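Magazin > Kurzprosa > Kühlgel

Kühlgel
von Shoaib Durrani

Das Kinn brannte seit vier Uhr früh. Kein Schlaf. Licht an, Spiegel, Licht wieder aus.

Jansen ging nicht ran. Bei Cotine lief das Band, erst Musik, dann die Frau mit der Samtstimme: Ihr Wohlbefinden ist uns wichtig. Sie legte auf. Rief wieder an. Legte auf.

3000 Euro für sechs Sitzungen, die Hälfte sofort. Unterschrieben im November, im Stehen, Mantel noch an. Risiken auf Seite zwei, klein. Hatte sie gelesen? Überflogen. Na gut, nicht mal das.
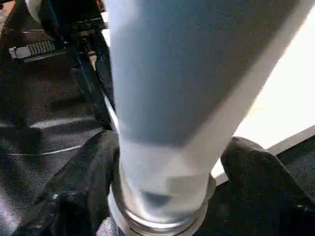

Hellblau, unten ein silberner Ring.

Um neun stand sie vor der Praxis. Dreiundvierzig Stufen, Aufzug kaputt, Schal bis zur Nase. Am Empfang ein Neuer, Namensschild Fraser Purves, sehr weiße Zähne.

- Termin?
- Nein.
- Dann leider -

Sie zog den Schal runter.

Er sagte nichts mehr. Schob ihr einen Stuhl hin, holte Wasser, verschüttete die Hälfte davon auf die Prospekte. Dann Jansen, endlich, im Laufschritt, mit diesem Lächeln. Eine ganz normale Reaktion. Klinge ab. Drei Tage, vier. Viel Kühlgel. Und ob sie vieleicht in der Sonne gewesen sei?

- Es regnet seit einer Woche.

Er schaute zum Fenster. Es regnete.
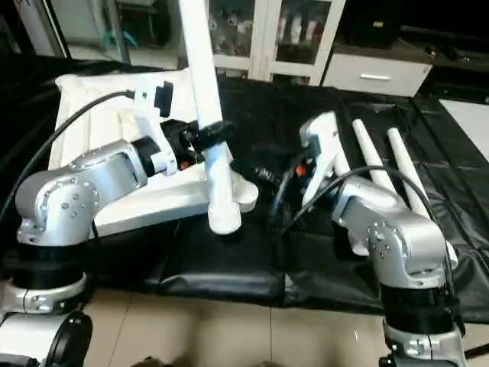
Weißes Rohr über schwarzem Tuch.

Ein Formular dann, natürlich. Kulanz, stand oben drüber. 50 Euro Gutschein, einlösbar binnen 60 Tagen, und unten der Satz, dass damit alle Ansprüche - sie las ihn zweimal. Diesmal las sie alles. Seite eins, Seite zwei, das Kleine auch. Jansen klickte mit dem Kuli. Klick, klick.

- Sie müssen nur hier unten.
- Ich weiß, wo unten ist.

Purves stand in der Tür und sah auf seine Schuhe. Als sie an ihm vorbeiging, gab er ihr einen Zettel, ganz klein gefaltet. Im Treppenhaus machte sie ihn auf. Fünf Vornamen, fünf Telefonnumern, alle mit Kuli, hastig.

Sie setzte sich auf die Stufen, wählte die erste. Es klingelte lange.

- Ja?
- Sie kennen mich nicht, sagte sie. Waren Sie auch bei Cotine?

Weitere Texte in Kurzprosa
Die Frau von Ateo
Jidine, zweiter Stock
Wartezimmer mit Fisch
Rechnung folgt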